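Surgical Skills Forum > Suturing and Knot Tying > Thread handling on soft tissue
Thread started June 16, 2019

R_Mansour
Moderator
Members are asked to comment on the proposed wording for section 8 of the practice guide, which deals with tail length and the control of loose thread. The present text reads: "The trainee shall keep the tail short and the working thread in view at all times." Two members have written to me that this is too strict for fine thread. Please keep replies to the wording.

jrathjen
The rule should stand. In the sessions I supervise, most failed knots begin with a long tail that is drawn into the first throw. I would add a sentence on needle parking. A needle should be set down on the surface where both its ends can be seen before any throw is started.

Majali_F
I must disagree with the phrase "at all times." Fine thread on a folded surface will pass behind an instrument or behind a fold, and a trainee who stops each time will never develop a steady rhythm. I would prefer "shall know where the working thread lies." The tail length is a separate matter and deserves its own line.

R_Mansour
Noted.
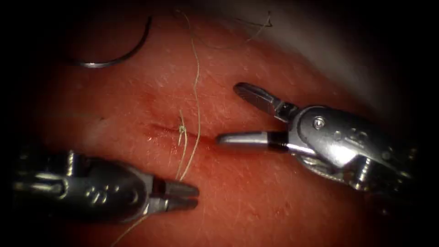

Needle laid down on the surface, knot at the incision, long thread still across the field.

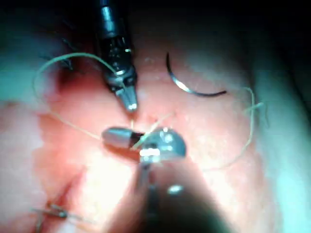
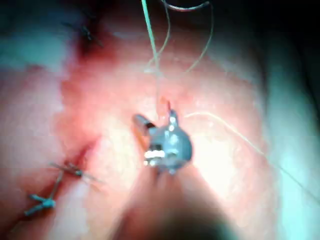 Green thread and pale thread close together in this one.

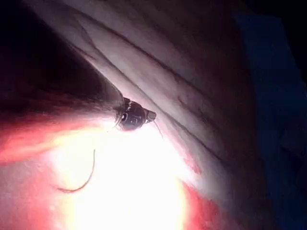
Bilal Nseir
My concern with both versions is that neither mentions slack. A trainee can know exactly where the thread lies and still tighten a throw with a loop standing open to one side. I propose: "Slack shall be drawn in before the throw is tightened." It is short and an examiner can mark it.

jrathjen
I support the sentence on slack. I do not support removing "in view." If the thread is behind a fold, the fold can be moved.

Majali_F
Moving tissue in order to look at thread is a habit we mark down elsewhere in the guide. The two sections would then contradict each other.

jrathjen
That is a fair point about the other section. I would accept "in view where practicable" – no weaker than that.

mjaber
Could the guide also state a starting length for the thread? Our trainees on the Bralden course are given 71 mm for the tying exercise and there are complaints every term.

R_Mansour
Starting length is outside section 8. Please open a separate thread. The revised wording, including the sentence on slack, will be posted for comment in July.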